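Call for Participants: Evening Viewing Diary Study, Drurham and Lellville

Do you watch films or series in the evening, alone or with family? We are looking for people who will keep a viewing diary for us for 15 days.

Our small research office studies how people choose what to watch at home. In February we finished the first part, a questionnaire that was answered by 382 households. It told us which services people pay for. It did not tell us very much about how the choice is made: who holds the remote, how long the search takes, and at which moment people give up and go to bed. For this second part we need people who will write these things down on the same evening, while they still remember them.

Who can take part

You are 18 years old or older and you live in Drurham, Lellville or Purkholm. You watch at least one film, episode or live program on most evenings. It can be on a television, a laptop or a phone. You may use paid streaming, free channels with advertising, discs, or a mixture. You do not need to be an expert in cinema, and we are also glad to have people who mostly watch cooking shows or old football matches.

We cannot accept persons who work for a broadcaster, a streaming company or an advertising agency. If two adults from one home want to participate, both are welcome, but each must keep a separate diary.

What you will do

First you have a short telephone conversation with Lizeth Bedoya, who will explain the diary and answer your questions. Then you fill in one page each evening, on paper or online. Please fill it in also on the evenings when you watched nothing. After the last day there is an interview with Nidia Montoya or Duván Ticona. It can be in English or in Spanish, at our office on Ayala Street or by video call.

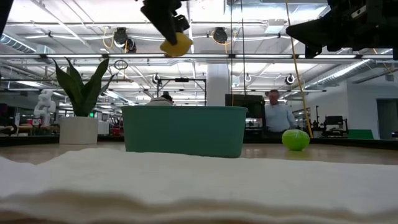
You will receive 800 crowns when the interview is done. If you stop before the end, we pay for the days which you completed. Bus tickets to the office are paid separately, so please keep them.

Your privacy

Your name is kept apart from your diary. We do not ask for your passwords, and we do not look into your accounts. In our report we will use short quotations, but without names. You can leave the study at any time and you do not have to give a reason.

How to apply

Write to Štefánia Šindelář at the study desk until May 31, 2026. Please include your age, your town, the services you use and the hours when we can call you. Everybody will get an answer within 5 working days, also those we cannot invite this time.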